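Continuity and Reset in a Long-Running Superhero Comic: A Reading of Hondeo
Student project report
Milagros Baluyot
Submitted July 6, 2018

1. Aim

The project looked at how a monthly superhero title handles its own past. The title chosen was Hondeo, which ran for 277 issues and changed its main writer often enough for the joins to show. The question was whether changes to a character's history are marked for the reader, and if so, where on the page this is done.

A second aim was to test a simple coding scheme that could be used again on a shorter title. Nuchit was considered for this but there was not time to finish it.

2. Background

Hondeo follows a courier from the harbour city of Urkgate who can stop any moving object by touching it. The first villain, Bulta, is introduced in issue 3 as a bank robber with no powers. By the end of the run he is the hero's half-brother, has been dead twice, and runs a school for the children of other villains. None of this was planned at the start, to judge from the letters pages, where the editor tells a reader that Bulta will not be seen again.

The term "retcon" is used in this report for any statement in a later issue that changes a fact given in an earlier one. A new fact that fills a gap is called an addition. The line between the two is not always clear – the half-brother story was coded as an addition in the first pass and as a retcon in the second, after a panel in the harbour story was found in which Bulta says he has no family.

3. Material and method

Reading the whole run was not possible in the time given. A sample of 80 issues was taken, weighted towards the first and last issues under each writer. Annuals and crossovers were left out. Where a sampled issue was the middle part of a story, the parts on either side were read but not coded.

Each change was entered on a sheet with the issue number, the character, the earlier fact, the later fact and the way the reader is told. Four ways were used: caption, dialogue, editor's footnote, and none. The sheet was filled in twice, with a gap between passes, and entries that differed were read again. 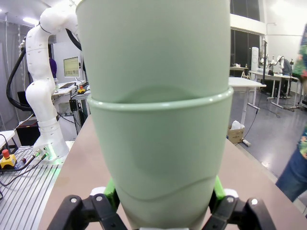 4. Results

The second pass gave 17 retcons in the sample. Dialogue was the most common way of telling the reader. Captions came next. Footnotes were common in the early issues for additions but hardly appear with retcons, and they stop altogether when the lettering style changes.

Bulta has more changes than any other character, including the hero. His motives are changed more often than his deeds. The robbery in issue 3 is retold several times and the amount stolen, the street and the getaway van stay the same, while the reason for it moves from greed to debt to blackmail.

5. Discussion

The results suggest that the writers treated drawn events as fixed and spoken ones as open. A robbery that has been drawn can be looked up by any reader with the back issue. A reason given in a speech balloon can later be called a lie, and in Hondeo it often is.

The weak point of the method is the sample. Issues at the start and end of a writer's time on the title are where changes would be expected, so the number found should not be scaled up to the full run. The coding was also done by one person. Two entries were still in doubt after the second pass and were kept in, with a note on the sheet.

6. Further work

The Nuchit issues have been listed and will be coded in August with the same sheet. The category "dialogue" will be split into speech by the character concerned and speech by others.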